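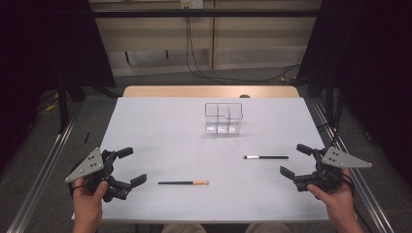

**The Curkthorpe Urinal** is a printed handbook of uroscopy, the old medical art of judging a patient's health by looking at their urine. I should say right away that "urinal" in the title means the glass flask, which doctors usually called a matula, and has nothing to do with plumbing. The book came out in the later sixteenth century in the market town of Curkthorpe, in a small format you could slip into a coat, and I've been reading and rereading it for a good part of my adult life. This article is my attempt to put what I know in one place.

## Background

Uroscopy was very old by the time the book was printed. Physicians in the Greek, Byzantine, Islamic and Latin traditions all wrote about it, and by the later Middle Ages the round-bottomed flask had become the badge of the profession (if you see a man in an old picture holding a glass up to the light, he's almost certainly a doctor). Many Latin manuscripts came with a color wheel – a ring of little painted flasks running from nearly clear through yellow and red to green and black, each with a label and a diagnosis.

The learned theory was that urine was a kind of leftover from the making of blood in the liver, so it ought to tell you how well the body was "cooking" its food. Pale urine meant poor digestion. Deep red or dark urine meant too much heat. The doctor also looked at different levels in the flask, and there was a loose habit of matching the top of the liquid to the head and the bottom to the lower organs.

By the time the Curkthorpe book appeared, plenty of physicians were grumbling about all this. Their main complaint was about people who diagnosed from a flask carried in by a servant without ever meeting the patient. Our author is on the grumblers' side, mostly, though he gives you the whole method anyway!

## Author and printer

The title page names the author only as "G. S., practitioner in physick." Lise Cloutier worked out that this was Gunther Steinbach, an immigrant surgeon's son who shows up in the town's tax lists and in two lawsuits over unpaid fees. I find her argument convincing. The initials fit, the dates fit, and the book has a very bitter page on patients who don't pay.

The printer was the Drelance shop, which otherwise turned out almanacs and ballads. You can tell. The type is worn, the lines wander, and the same woodcut of a comet from one of the almanacs turns up at the end of chapter four with no comet in the text. A surviving contract sets the print run at 900 copies, with payment partly in paper.

## Contents

The book has six chapters and a short preface. The first two cover how to collect a sample and what sort of glass to use. Steinbach wants the first urine of the morning, kept covered and out of the sun, in a clear flask free of bubbles. Chapter three is on color, chapter four on thickness, and chapter five on the things that float or sink, which he calls "contents" like everyone else did.

Chapter six is the one I'd send you to first. It's a set of case stories, written in plain and rather grouchy English, and several of them end with Steinbach being wrong. In one he treats a dyer for a hot liver, only to learn the man had been eating beets. In another he is handed a flask of cow's urine by some neighbors who want to test him, and he admits that he prescribed for it.

There's no color wheel. Printing in color was expensive and the Drelance shop wasn't up to it, so the book prints a wheel in outline with the names of the colors written inside each flask, and leaves the painting to the owner. Some owners did it beautifully. Others got three flasks in and quit.

## Surviving copies

I know of 27 copies, and I've handled most of them. Cheap practical books tend to get used until they fall apart, so that's a decent number. Nine have a painted wheel, and no two agree on what "the color of a camel's hair" should look like, which I love.

The best known is the Chraibi copy, named for the family that owned it until it was sold. A reader in the 1600s filled it with over 2000 marginal notes in a tiny slanted hand. Aaliyah Doucette transcribed them all, and her work showed that the annotator was a midwife keeping records of her own cases and correcting Steinbach as she went. Her favorite comment is "not so." Next to the cow story she wrote "served him right."

The Padik copy lacks its last two leaves but keeps its first binding, with a strip of an older Latin medical manuscript used to stiffen the spine. Minttu Lahtinen thinks the strip comes from another uroscopy text. I've seen it and I couldn't read enough to agree or disagree.

## Later reputation

There was never a second edition. Zachary Perron, in his survey of provincial medical printing, gives the book one dismissive paragraph and calls it "derivative in all its parts." He's right about chapters three to five, which lean heavily on the standard Latin treatises, sometimes word for word. I think he stopped reading before chapter six.

Interest picked up once the Doucette transcription was out, and a facsimile followed in a run of 1000. It's out of print now. The reproduction of the wheel is a bit dark, and page 41 is printed twice in the first batch, so check before you buy a secondhand one.

*Last revised August 14, 2019. The list of copies is still open, and I'd be glad to hear about any I've missed.*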